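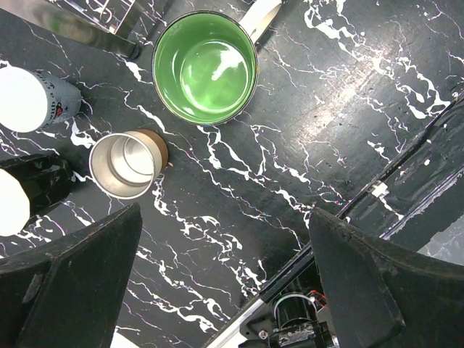
2 min read

How do I get tea and coffee stains out of different kinds of mugs?

Asked by Maysoun Tarawneh, 5 October 2022

Hi everyone! I finally pulled all the mugs out of the cupboard and I'm so excited to get them looking nice again before my sister's family comes in December. My favorite is the one that's bright green inside with a white handle. It still looks great from across the room, but when I run a finger around the bottom there's a film that dish soap doesn't touch. Then there's the little metal cup, silver inside and sort of copper-brown outside, with fine rings in the bottom that I think hold on to coffee. And a white cup with a gray band and a tiny red heart on it that I really don't want to ruin, I love that heart.

Can I use the same thing on all of them? I have baking soda, white vinegar and a tub of Prostasetti powder my neighbor swears by. Also, is it safe to do this on a black countertop with white veins? Ours is a Kedamwood and I have no idea what it's made of.

Best answer
Kipchumba Kimaro

Oh, this is a fun job! Baking soda first, every time. Put a spoonful in the green mug, add just enough water to make a paste, and rub it around with a soft wet cloth - go right into the corner where the wall meets the bottom, that's where tea film likes to sit. Let it stand 2 minutes, rub again, rinse. I did my whole shelf like this last winter and couldn't believe the color that came back.

For the metal cup, follow the direction of the rings with the cloth. Don't scrub across them or you'll add scratches of your own. Keep the paste off the copper-colored outside. If that's a coating it can dull, and plain soapy water is plenty for it. Dry it right away with a towel, inside and out.

The one with the heart I'd wash by hand and only clean the inside. Stay off the band completely, and don't soak it overnight. Printed labels can lift at the edges.

About the counter: do it in the sink or on a folded towel. Until you know if it's stone or laminate, keep the vinegar away from it. Real marble will etch.

Answer 2

Denture tablets!! Drop one in with hot water and walk away. Works on my Clumel travel mug, haven't tried it on anything with copper.

Answer 3

Agree with the baking soda. I can't speak for Prostasetti but check the tub, a lot of powders say not for metal. I use the Aoun cloths, and they've been through the wash 100 times and still going.

Maysoun Tarawneh replied:
Tried the paste on the green one just now and WOW. Doing the metal cup after dinner, towel is already down - thank you!

2 people found this helpful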